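Oiling and spot-cleaning a wooden tabletop

Clear the table and wipe it down with a damp cloth, then let it dry for 60 minutes before any oil goes on.

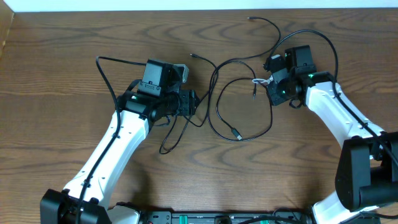

Oil shows up dull patches, so check the surface under a low lamp first. Work along the grain, even if it wanders. On a top with long streaks and oval swirls like these, follow the streaks and go straight over the swirls. Spread a thin coat of Vernex oil with a lint-free rag and wipe off the excess after 45 minutes.

Pale marks need treating before the oil. Rub lightly with a fine pad, always with the grain, and stop as soon as the color evens out.

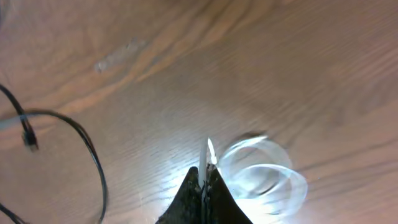 Pidbridge, February

A whitish smudge lying along the grain may be a scuff or only residue. Try a damp cloth on it before you reach for the pad. If it stays, use the pad, wipe away the dust and oil that area twice. Lay used rags flat outdoors to dry.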